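Kuvham Moving Image Gallery
Pre-opening inspection checklist: temporary exhibitions and screenings

Exhibition: Florard, a three-channel video installation by Mayu Shimada
Month of inspection: April
Inspected by: Anathi Nkosi, Technical Manager
Accompanied by: Lerato Engelbrecht, Exhibitions

Each item is marked Satisfactory, Action required or Not applicable. Items marked Action required must be signed off by the Technical Manager before the public is admitted.

1. Entrances and escape routes

1.1 Main doors open fully and are not held by wedges. Satisfactory.
1.2 Illuminated exit signs visible from every seat and standing position. Action required.
Comment: The sign over the rear exit is hidden by the middle screen when a visitor stands at the left wall. The artist has agreed that the screen may be moved towards the entrance. To be checked again with the house lights down.
1.3 Corridor behind the projection wall free of stored items. Action required.
Comment: Empty flight cases from the Bukau retrospective are still in the corridor. They are to go to the basement store before the private view.
1.4 Maximum number of persons posted at the door. Satisfactory. The limit for this room is 50, including staff.

2. Projection and suspended equipment

2.1 Projectors fitted with a secondary safety wire. Satisfactory.
2.2 Ceiling fixings within their rated load. Satisfactory.
Comment: The heaviest fixing is rated at 400 kg and carries well below this. The certificate is held in the technical office.
2.3 Lens height prevents visitors from looking directly into the beam. Action required.
Comment: Projector 2 is low enough for a tall adult to meet the beam when walking round the bench. Raise the bracket or move the bench — the artist would prefer the bench to move.
2.4 Ventilation grilles clear. Satisfactory.

3. Electrical

3.1 Portable equipment carries a current test label. Action required.
Comment: The media player supplied by the artist's studio has no label. It must not be left running unattended until it has been tested.
3.2 Floor cables covered or taped along their full length. Satisfactory.
3.3 Emergency lighting tested by key switch. Satisfactory.

4. Sound and light

4.1 Sound level measured at the seat nearest each loudspeaker. Satisfactory.
4.2 Work reviewed for flashing images. Satisfactory.
Comment: The second channel contains a short passage of rapid cutting. Elmarie Ngubane has viewed the whole work and asks for a printed warning at the entrance, in the same type size as the title panel.
4.3 Change of light level between foyer and gallery is gradual. Satisfactory. The curtain lobby used for the Zwane commission has been kept.

5. Seating and visitor access

5.1 Benches stable and free of splinters. Satisfactory.
5.2 Wheelchair spaces marked, with a clear view of all three screens. Action required.
Comment: See 2.3. The position of the spaces depends on where the bench is placed.
5.3 Captions legible from the back wall. Satisfactory.
5.4 Hearing loop working. Not applicable. The work has no speech. 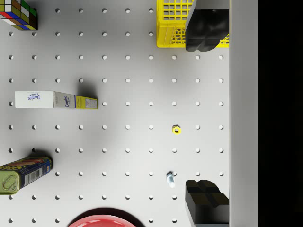
6. Staffing and records

6.1 Invigilators briefed on the evacuation procedure. Action required.
Comment: Briefing to be given by Mpho Mathebula at 9 am on the opening day. Staff who cannot attend are not to be placed in this gallery until they have been briefed separately.
6.2 Radio reception confirmed inside the curtain lobby. Satisfactory.
6.3 Copy of this checklist placed in the exhibition file. Satisfactory.

Result of inspection: Opening permitted once items 1.2, 1.3, 2.3, 3.1, 5.2 and 6.1 have been signed off.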